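El kit Uker: dos brazos encima de la mesa

¿Te imaginas tener dos brazos de robot en clase? ¡Pues el kit Uker de Savus trae justo eso! Cada brazo tiene articulaciones, como tu codo y tu muñeca, y termina en una pinza.

Cerca de la pinza va una cámara pequeña. Con ella el brazo mira de cerca las cosas: un vaso, un cubo, una caja... Lo que más nos gustó es que los dos pueden trabajar a la vez, ¡como tus manos cuando te atas los zapatos!

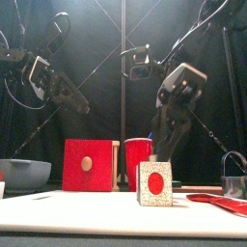
¿Cómo aprende?

Primero, una persona mueve los brazos y el robot guarda cada movimiento. Luego prueba él solo. Al principio falla mucho (¡igual que tú con la bici!), así que toca repetir. El cuaderno del kit propone 24 retos y el primero es coger un bloque. Parece facilísimo, pero nosotros necesitamos 14 intentos.

Edad: desde nueve años, con un adulto cerca.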